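CHAPTER 8
Rotary Feeders in Simulation: The Sorting Cell

8.1 Purpose of the chapter

The previous chapters treated the arm alone. You moved it between fixed joint positions, then between points in space, and in Chapter 7 you closed the gripper on a part whose location was given to you in the task file. In this chapter the parts are carried by a turntable, and their location has to be worked out each time the table is indexed.

The work follows the second-term project of the automation class at the Granström school, where the cell was first built as a simulation and is still run that way for the whole of the term. Students there work in pairs. Each pair receives the same starting files, the same arm model and the same set of parts, and hands in a program, a log and a short report. The project is called Plinero, and the name is kept here so that the file names in the text agree with those in the archive.

You should have completed the exercises on tool frames (Section 5.4) and approach vectors (Section 7.2) before starting. No knowledge of image processing is assumed beyond Chapter 6.

8.2 Layout of the cell

The cell has four elements: an arm on a fixed pedestal, a table, a turntable bin with a raised wall, and a blue rectangular tray. The base frame of the arm is the world frame for all calculations in this chapter. The frame of the turntable has its origin at the center of the hub and its z axis pointing up.

The parts are short cylindrical cups, open at the top, in two colors. Each color is a separate part type in the task file even where the dimensions are the same. The bar that runs from the hub to the wall is fixed to the disc in the model and turns with it. It serves as the index mark: angle zero is defined along its length, from the hub outward. 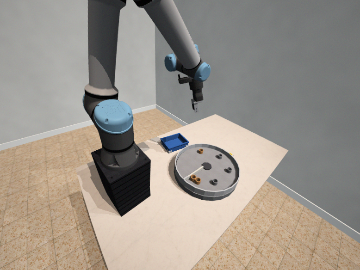

Cường Châu objected to this definition when the chapter was in draft. The bar, he wrote, is a solid body as well as a mark, and a student who reads "angle zero" will place a part there at least once. He would have put the zero 18 degrees away from it and left the bar as an obstacle only. The definition has been kept, but the point is a fair one, and the exclusion zone in Section 8.5 was added in response to it.

Part positions on the disc are written in polar form, as a radius from the hub and an angle from the bar. To convert a part position to the world frame, first add the current table angle, then convert to Cartesian coordinates, then apply the transform from the turntable frame to the base frame. The order matters. Most of the errors in first submissions come from adding the table angle after the transform, which gives a correct answer only while the table angle is zero.

8.3 The task

The program must transfer all cups of one color from the turntable to the tray and leave the cups of the other color on the disc. The color is given as an argument when the program is started. A run is valid if it meets these conditions:

(a) each transferred cup stands upright on the tray floor at the end of the run;
(b) no cup of the other color has been moved by the gripper;
(c) the gripper has not touched the bar, the hub or the turntable wall;
(d) the run ends in less than 300 seconds of simulated time.

Condition (b) is checked from the contact log. A cup that shifts because the table was turned too fast is not counted as moved by the gripper, but its position must be read again before any further pick.

Time is measured in the simulation and does not depend on the speed of your computer. A slow machine will take longer to produce the same 300 seconds.

8.4 Spacing and grasp width

In the early exercises the cups are spread out on the disc, and any grasp angle will do. The later exercises place them close together, and the choice of grasp angle becomes the main part of the problem.

Let d be the outer diameter of a cup and w the thickness of one finger, including its pad. A cup can be gripped from a given angle only if there is a free space of at least w on both sides of it along that angle, plus a clearance c for positioning error. The open width of the gripper must therefore be at least d + 2c, and the total free width along the closing direction at least d + 2c + 2w. Students often check the first quantity and forget the second. 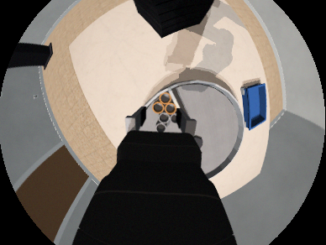

For a cup with two neighbors that nearly touch it, there is usually a limited range of angles in which both fingers fit. For a cup enclosed by more neighbors the range can be empty, and the cup cannot be picked until one of the others has been removed. This gives a picking order. The simplest method is to compute the free range for every cup of the requested color, pick the one with the widest range, and compute again. The method does not always find the shortest run, but it is easy to test and it is accepted for full credit.

If no cup of the requested color has a free range, the program must stop and report the fact in the log. Pushing a neighbor aside with a closed gripper is a violation of condition (b). A different rule is used in Chapter 9, where pushing is allowed and is given a cost.

8.5 The exclusion zone

The bar and the wall limit the grasp in the same way as a neighboring cup, with one difference – they do not go away. Around the bar, define a band of width w + c on each side. Around the inside of the wall, define a ring of the same width. A finger position that falls inside either region is rejected before the free range is computed.

The arm adds a second limit. A grasp angle that is free at the disc may require the wrist to turn beyond its range, or may bring the forearm low over the wall on the far side. Since the table can be turned, the remedy is nearly always to index the table and leave the wrist near the middle of its travel. The supplied function takes a table angle and returns the wrist angle needed for each candidate grasp. Call it for several table angles and choose among the results.

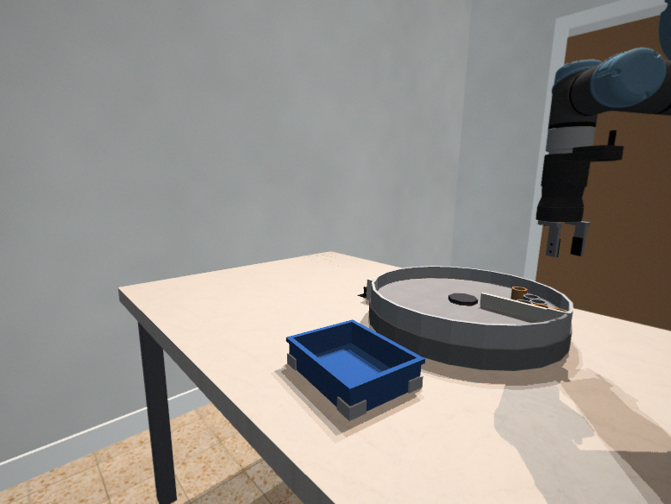

Two heights are used throughout. The travel height is the height at which the fingertips clear the wall with the gripper empty. The carry height is greater than this by the length of cup that extends below the fingertips during transport. A program that uses the travel height for both will run without error until a cup is carried across the wall, at which point it fails condition (c) or drops the part. Set the carry height first and derive the other from it.

8.6 Files and submission

The archive for this chapter contains the cell model, the contact logger, the inverse kinematics library from Chapter 4, and 18 starting layouts. The first eight have wide spacing. The others are clustered, and in two of them no valid pick exists for one of the colors. They are not labeled.

Set the simulation step to the value in the configuration file and do not change it. In an earlier year one pair, working under the team name Grilovine, used a larger step to shorten their test time and found that contacts with the bar were no longer being logged. Their program passed every layout on their own machine and failed most of them at grading.

The report should be no longer than 490 words, not counting tables. It must state the clearance c that was used and how it was chosen, the picking order for one clustered layout, and the cause of any failed run. Logs are handed in as written by the logger, without editing.

8.7 Terms used in this chapter

Index (verb): to turn the table to a given angle and stop.
Free range: the set of grasp angles at which both fingers clear all obstacles.
Exclusion zone: the fixed region near the bar and wall in which no finger may be placed.
Carry height: the gripper height used while holding a part.

Section 8.8 begins with the single-cup case, table angle zero, and works the full transform by hand.

© Bronolero Educational Press. All rights reserved. Contact | Errata | Back to top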